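Okay neighbors, a few people asked me how we get ready for storm season out here in Zundside, so I'm putting it all in one place (sorry, I do go on!).

First thing, sign up for the county text alerts, even if you think you already did. I switched phones last year and found out in September that mine had been going to the old number the whole time. Ugh.

Second, write the power company's outage line on actual paper and tape it inside a cabinet door. You will not want to look it up on a phone with 30 percent battery, trust me on this one.

Water! We keep a gallon per person per day and I swap it out when the clocks change. Hanna Antoniuk fills her bathtub too, for flushing, and I've started copying her.

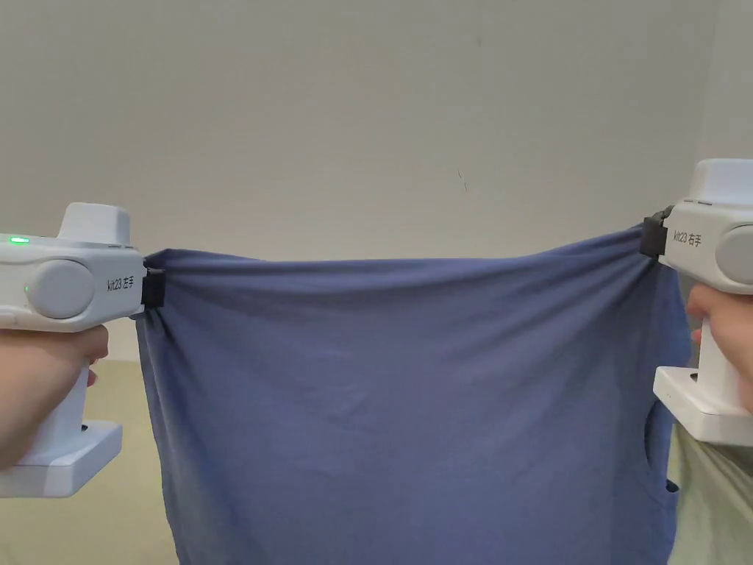
Oh, and if you or somebody in your house uses oxygen or anything medical that plugs in, call the utility now and ask about their medical list. The form took my mother and me two phone calls and a doctor's signature, so please don't leave it for the week of a storm.

Last one, I promise. Brurel Road goes under fast at the low end, so pick your other way out while it's dry and drive it once. Love you all, check on your neighbors!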